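Subject: Re: [ildale-growers] plum cake, and what to do with a mixed box of fruit

Hello again, everyone,

I've been meaning to answer this since breakfast, and then the gutter came down on the bean frame and there went the morning. Anyway! The message I'm replying to was this one, which I've trimmed a bit for the folks on the digest:

> I joined the list in June and have mostly been reading. We bought the old
> Jakubowski place out past the Brusen turnoff and it came with fruit trees,
> which we knew, but we did not know there would be this MUCH of it. Half
> of it ripens in the same ten minutes. The neighbors keep bringing us
> theirs too, so now we have a mixed box on the porch that never gets
> any emptier.
>
> Three questions. Does anybody have a plain plum cake that isn't too
> sweet? Can I dry fruit in a regular oven or do I have to buy something?
> And is it all right to keep different kinds of fruit together, or is that
> why everything goes soft on me?
>
> Sorry if this has been covered. I did look in the archive but I got
> lost in the squash thread.

First of all, welcome, and please don't apologize. We have all been lost in the squash thread. I was one of the people who wrote it and I couldn't find my way back to the part about powdery mildew if you paid me.

I'm so glad somebody is living in the Jakubowski place again. Those trees were neglected for a long while and they've been better than anyone deserved. The two along the fence are late ones, or they used to be, so you may want to pace yourselves. There's more coming.

I'll take your last question first, as it's the one I feel most strongly about. No, don't keep it all together. Ripe apples and pears give off a gas that hurries everything else along, and a box where one thing has gone over will take the rest with it in a couple of days. I sort every evening after supper. It sounds like a chore but I've come to like it, with the radio going and the window open. Anything firm goes to the cellar in a single layer on newspaper, stems up. Anything soft gets used the next day, and anything with a split in it gets eaten standing at the sink.

We did our big sort on the blue plaid cloth this year, and I do love that cloth, it came from the Zistari rummage table and has been through the wash more times than I have.

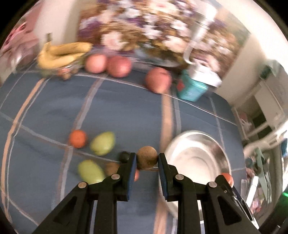

A round brown one, with the big steel bowl alongside.

Go by feel more than color, especially with brown-skinned fruit, where the color will fool you every time. Press gently up near the stem with your thumb. If it gives a little there, it's ready, and if it gives at the fat part, you've waited too long and you should be making sauce.

Now, the oven. Yes, you can, and I did it that way for years before I got a dehydrator (and I still use the oven when the dehydrator is full, so there you are). You want it as low as it will go. Mine won't go under 170, and I prop the door with a wooden spoon. Cut plums in half, take out the stone, and push the back of each half up with your thumbs so it turns sort of inside out. That gives it more surface and it dries hours faster. Lay them skin down on racks, not touching. Then you just live your life and check on them. Small ones can be done in eight hours, and big juicy ones will go all day and part of the night. I once finished a batch at 4 a.m. in my bathrobe and I can't say I recommend it.

They're done when they bend like leather and nothing beads up when you squeeze one. Let them cool all the way, then put them loosely in a jar with the lid on and shake it once a day for a week. If you see any fog on the glass, back in the oven they go. My mother skipped this step one fall and lost the whole lot to mold, and she talked about it for longer than she talked about some relatives.

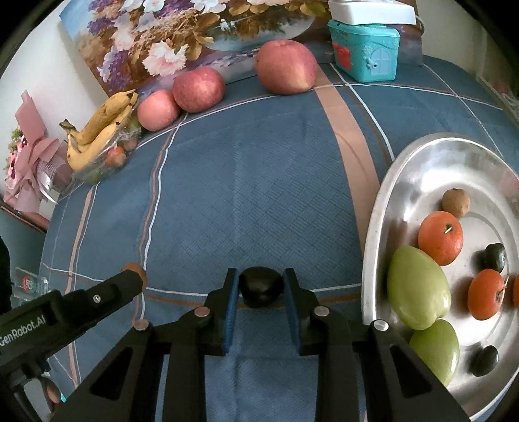

Small and very dark, with the silver tray off to the side.

And the cake! It's a pan cake, the kind you cut in squares and carry places. I've made it so many times that the card is mostly butter.

One stick of butter, soft
Two thirds of a cup of sugar
Two eggs
One cup of flour
One teaspoon of baking powder
A good pinch of salt
Grated rind of half a lemon
28 plum halves if they're the little ones, fewer if they're big
Cinnamon and a spoonful of sugar for the top

Beat the butter and sugar until you're bored, then the eggs, then everything else except the fruit. The batter is stiff and you'll think there isn't enough of it. There is. Spread it in a buttered eight by eight, set the plums cut side up in tight rows, and sprinkle the top. Bake at 350 for 45 minutes or so, until the middle doesn't wobble. If your plums are very tart, leave the sugar in the batter alone and put a bit more on top, where you can taste it.

It is much better on the second day — cover it with a dish towel and hide it. It also freezes nicely in squares with wax paper between.

A word on the neighbors. You are allowed to say no to a bag of fruit. It took me 26 years in Ildale to learn this and I'm still not good at it. If you can't say no, bring whatever you have to the swap at the Brusen hall, where we open up at 10. Put it on the long table by the door, and for heaven's sake take something home that isn't a plum.

Does anyone still have the recipe for the plum butter with the star anise in it? I had it on the back of an envelope and the envelope has gone wherever envelopes go. I would dearly like it before those fence trees come in.

Also, whoever left a green canning funnel at the last swap, it's on my windowsill and quite safe.

Warmly, and with sticky hands,
your neighbor on the creek road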